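# Does a goldfish really forget everything?

You have probably heard that a goldfish can only remember things for three seconds. Grown-ups say it. Cartoons say it. But who checked?

When somebody tells you a "fact", try asking how they know. With the goldfish, most people just shrug. They heard it from someone, who heard it from someone else.

So let's test it. Kamlesh Kushwaha keeps 5 goldfish in a tank in Pundbridge. Every afternoon she tapped the glass gently before she dropped in the food. After 15 days she tapped and gave them nothing. Up they came anyway, mouths open.

Does that prove they remembered? Careful! Perhaps they saw her hand. Perhaps they were hungry and would have come up for anyone. A good test has to rule those out, so she asked her brother to stand there without tapping. The fish stayed near the bottom.
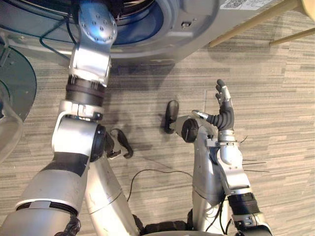
*A metal arm bends at its elbow joint.*

That is better, but it is still only one tank. What about other fish? Scientists have taught goldfish to push little levers for food, and to come when they hear a sound. Some fish still knew what to do months later. Three seconds looks very wrong.

Why do people keep saying it, then? Maybe because it's funny. Maybe it makes us feel better about keeping a fish in a tiny bowl, where there is nothing much to remember. I don't know for certain, and you shouldn't believe me just because it's written down.

**Try it:** pick one "fact" you heard this week and ask three people where they learned it.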